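Tues, 7:40 am — dye bench

Second go at the gray, Simiyu recipe. 244 g cotton dry weight, 100 g salt this time, soda ash same as before. Rinsed till clear, or near enough. Swatch A still greener than I want under the window. Under the bench lamp it looks fine, so check both from now on, no more signing off at night.

Jeptoo says try the Flaltau gray, less yellow in it. Ordered a small jar. Price went up to 1,960 for the big one so no thanks.

Thread is a seperate problem. Naltanholm want outline motifs stitched on the striped cover fabric and they want the thread to match the stripe. Matching dyed thread to a printed stripe is a pain, thread always reads darker once its stitched. Go one step lighter on the cone and stitch a test before dyeing the lot.
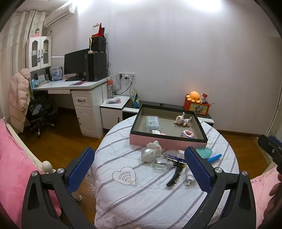 Gray heart outline on white w/ gray diagonal stripe. Pink tray at far end of bed.

Wash test: 8 cycles on swatch A and B, warm, Sisby powder. A lost a bit on the folds. B held but feels stiff, maybe didnt get all the fixer out. Soak B overnight in plain water and feel it again before blaming the recipe.

Backing — the tear-away leaves fuzz inside tight curves. Tried the wash-away on a scrap, cleaner, but the cloth puckered when I pulled it off the hoop too fast. Hoop looser. Jeptoo has the small hoop, get it back.

To do
- relabel the jars, two say "gray 2"
- soda ash low, one batch left
- new needle before the next stitch-out
- ask Naltanholm if they need the swatches back in September or can we keep a set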